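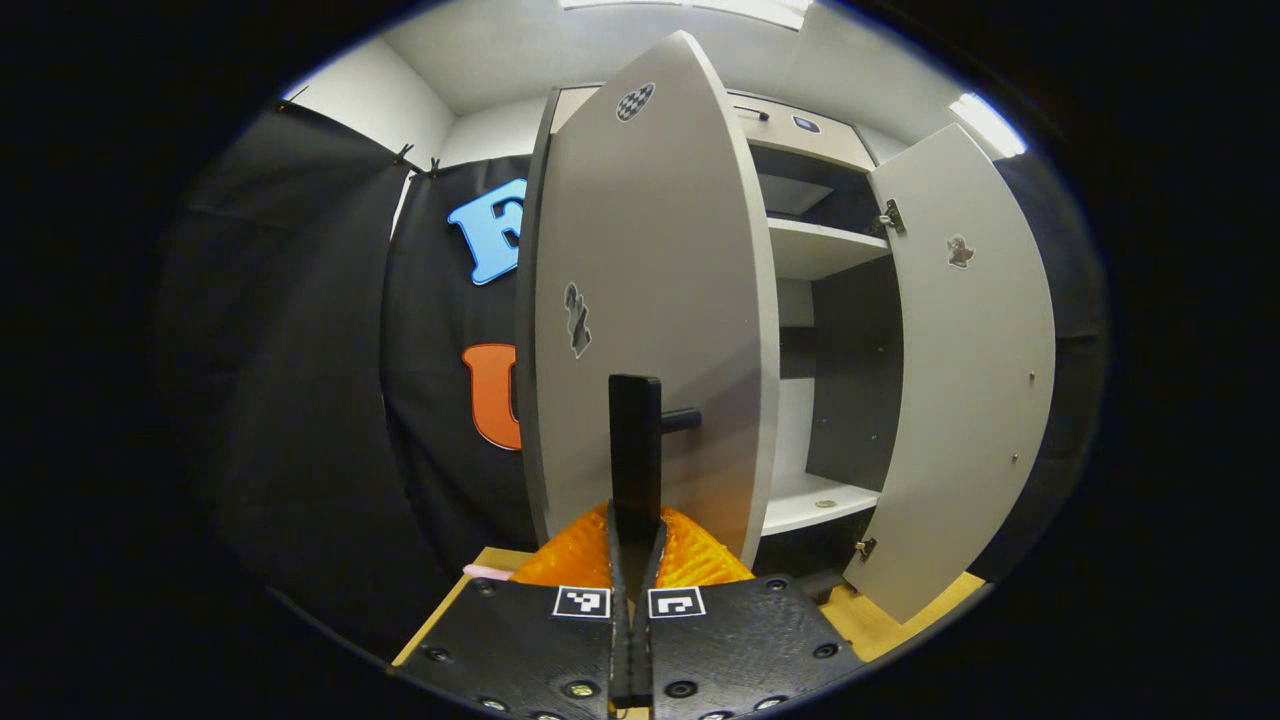
Adjusting the doors and handles on a small two-door cabinet

Applies to: tabletop and wall cabinets with one internal drawer, surface hinges and bar handles on posts
Written by Teodor Fjeld
Last checked: May 4, 2026

Small cabinets drift out of line faster than full-sized ones. The panels are thin, the screws are short and most of the weight of an open door hangs on two hinges. The procedure below covers doors that rub, doors that will not stay level with each other and handles that turn on their posts. It was written for the Nerkden cabinet but works for the Cornness as well.

Tools and materials

Hand screwdriver to fit the hinge screws
Small spirit level
Soft pencil
Wood glue
Matchsticks or thin hardwood slivers
Thin card, for packing
Thread-locking fluid, low strength

Do not use a powered driver. The screw holes in thin panels strip very easily, and a stripped hole takes longer to repair than the whole adjustment.

Preparation

Put the cabinet on a flat table with clear space in front, enough for both doors to open fully. Check the table with the level in both directions. If the table slopes, pack the cabinet with card until the bottom shelf reads level. A cabinet that is twisted by an uneven surface will show a gap at the top of one door even when the hinges are correct.

Take out anything heavy. Leave the drawer in place, closed, so that the carcass keeps its shape. Stickers and labels on the doors can stay on provided they do not cross an edge or sit under a hinge leaf.

Finding the fault

Close both doors slowly and look at the gap between them.

Gap wider at the top: the upper hinge is pulling towards its side, or the lower hinge has worked loose.
Gap wider at the bottom: the reverse.
Gap even but one door higher: both hinges on that door have moved the same way.
Door springs back when closed: a screw head is standing proud of the hinge leaf, or something on the shelf is in the way. Coins and loose screws on the bottom shelf are a common cause.

Adjusting the hinges

1. Open the door fully and support its free edge with folded card.
2. Mark round each hinge leaf with the pencil.
3. Loosen the screws on the cabinet side by half a turn. Leave the door side alone.
4. Move the door by a very small amount, tighten one screw in each hinge and close the door to check.
5. Repeat until the gap is even, then tighten the remaining screws.

If a screw turns without gripping, remove it, glue slivers into the hole and trim them flush. Allow 32 hours before refitting the screw. The glue maker's stated time may be shorter — for thin panels I keep to the longer one.

Tightening the handles

A bar handle on a post puts a good deal of leverage on its fixing. Hold the bar upright and tighten from the inner face of the door. If it works loose again, remove the screw, apply one drop of thread-locking fluid and refit. Applies to metal threads only; use a glued sliver where the screw bites directly into the panel.

Open and close each door several times by the handle, then check the gap again. Recheck in June, or after the cabinet has been moved.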